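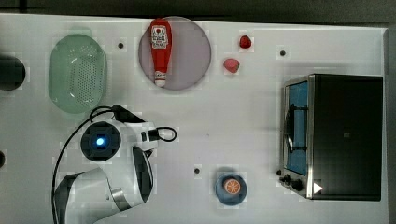
우누르 군뢰이그손은 이 규칙이 너무 빡빡하다고 한다. 배치를 바꿀 때마다 속도 제한을 처음부터 다시 걸면 오전이 통째로 날아간다는 거다. 점심 먹으면서 한참 얘기했는데, 솔직히 반쯤은 맞는 말이라 나도 바로 반박은 못 했다 ㅎㅎ

그래도 9월 한 달은 일단 원안대로 가 보기로 했다. 까먹기 전에 적어 둔다.

첫째, 팔이 서 있어도 파란 불이 들어와 있으면 손을 넣지 않는다. 멈춘 거랑 꺼진 거는 다르다! 물건을 옮기고 싶으면 정지 버튼부터 누르고, 화면에 정지 상태가 뜨는 걸 보고, 그다음에 손. 나도 급할 때 이 순서를 두 번이나 건너뛰었다. 반성 중.

둘째, 새 배치에서 처음 돌릴 때는 속도 7퍼센트. 우누르가 싫어하는 게 바로 이 항목이다. 세 번 연속으로 접촉 경고 없이 끝나면 그때 올린다. 중간에 경고가 한 번이라도 뜨면 다시 처음부터 세고. 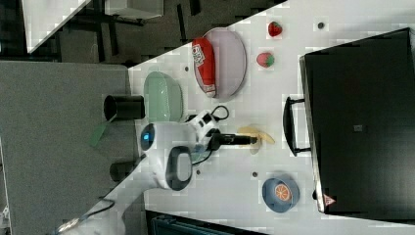
올릴 때도 한 번에 확 올리지 말 것. 지난번 Divel 설정 파일에는 상한이 아예 빠져 있어서 내가 손으로 100이라고 쳐 넣을 뻔했다. 파일에 상한값이 없으면 프로그램이 시작을 거부하게 바꿔 달라고 Grisia 쪽에 메일을 보내 놨는데 아직 답이 없다. 답 올 때까지는 두 사람이 같이 보고 확인란에 이니셜을 쓴다. 귀찮아도 쓴다.

셋째가 기록인데, 이건 아마라치 아폴라비 의견을 거의 그대로 받았다. 성공한 것만 남기지 말고 중단한 것도 이유까지 한 줄 적자는 것. 로그가 대략 3000줄 쌓여 있는데 중단 이유 칸은 대부분 비어 있더라. 나중에 보면 사람이 멈춘 건지 보호 정지가 걸린 건지 알 길이 없다. 아마라치가 보기 네 개를 만들어 줬다. 사람 정지, 보호 정지, 통신 끊김, 기타. 기타를 고르면 꼭 글로 쓸 것!

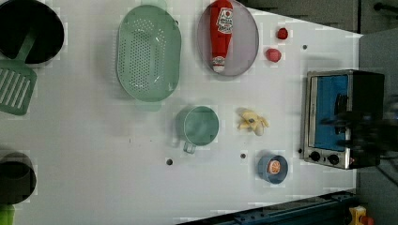 그리고 담당자 교대할 때 말로만 "아까랑 똑같아요" 하고 넘기는 거, 이것도 이제 금지. 배치표를 새로 저장하고 파일 이름 끝에 판 번호를 붙인다. 오후 3시 교대 때 내가 옛날 판을 열어 놓고 왜 좌표가 안 맞냐고 혼자 씩씩댔던 걸 생각하면 진작 했어야 했다. Hosto 폴더에 있는 건 전부 옛날 판이니까 거기서 복사하지 말기.
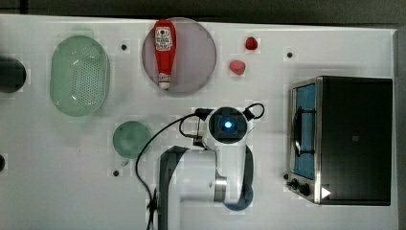
금지 구역 그리는 법은 아직 결론이 안 났다. Kasprzak 지침 초안에는 팔 본체만 기준으로 여유를 잡으라고 되어 있는데, 나는 그걸로는 모자란다고 본다. 우리 팔은 머리 왼쪽에서 검은 케이블이 내려와 상판 위를 지나 받침 쪽으로 휘어 가니까, 본체 윤곽만 따서 구역을 그리면 케이블은 그 계산에 안 들어간다. 왼쪽의 초록색 작은 그릇 같은 것도 케이블이 쓸고 갈 범위에 드는지 따로 봐야 하고. 우누르는 케이블을 팔에 바짝 묶으면 끝나는 문제라는데, 그러면 손목을 끝까지 돌릴 때 당겨질까 봐 걱정이다. 묶는 위치를 바꿔 가면서 저속으로 시험해 보고 숫자를 정하자고 했다.

할 일: 확인란 양식 출력, 중단 이유 칸을 필수로 바꾸기, Grisia에 메일 한 번 더. 케이블 타이는 서랍에 없으니 주문해야 함.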